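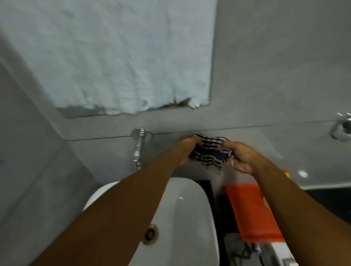 Margit Isaksson has been cleaning rooms for a living since she was nineteen, and she talks about it the way some people talk about gardening, with a lot of detours and a great deal of affection. We met in the staff kitchen at Prunevmont, the 171-room hotel where she now supervises housekeeping, and she had the kettle on before I'd got my coat off.

I had come to ask about the machines. Prunevmont brought in two Stekeo floor units in February, and a linen cart that follows its route up the service lift and back down to the laundry with the dirty sheets. The corridors used to be done by hand with an upright vacuum, starting at six.

"I was dead against it, I'll tell you that for free," Margit says, pushing the biscuits across the table. "I thought, well, there go the hours. I went in to see the manager with a list, and I'd written it all out the night before, and I think I got as far as the second line before he said the hours were staying where they were. And they have, so far. I still keep the list, mind."

The days have a different shape to them now. The heavy pushing has mostly gone, and her shoulder, which used to wake her at night, has settled down. But the time that came free went straight into the rooms themselves, and above all into the bathrooms, which are still done with two hands and a cloth.

"You can send a machine down a hallway, it's a hallway! A basin is a different story. You've got the drain, you've got behind the tap, you've got somebody's toothbrush and somebody's charger and you have to work in among all that without shifting a person's life about. And you wring your cloth properly. I'm forever on at the new ones about wringing. A sopping cloth on a mirror and you'll be there till lunch chasing the streaks."

She does miss some things. Pushing a cart along, she says, you'd run into the others at the corners and have a natter, and find out whose kid was crook and who needed a swap on Thursday. Now the cart goes by itself and the cleaners can be on separate floors all morning. So the team of 13 takes its tea break together, which they never managed before, and she guards that quarter of an hour fiercely.

Then there is the tablet. The Orent software hands out rooms in an order it works out from the checkouts, and Margit has had words with it. "It sent Grønli, that's our far wing, we all call it that, it sent one girl over there and back again before ten o'clock. I rang them up and said, has this thing ever walked anywhere? They were very nice about it. You can change the order by hand now, and I do, most mornings."

Would she go back to the old way? She takes a good while over that one, turning her mug around.

"Not the vacuuming, no. I'd have the corners back."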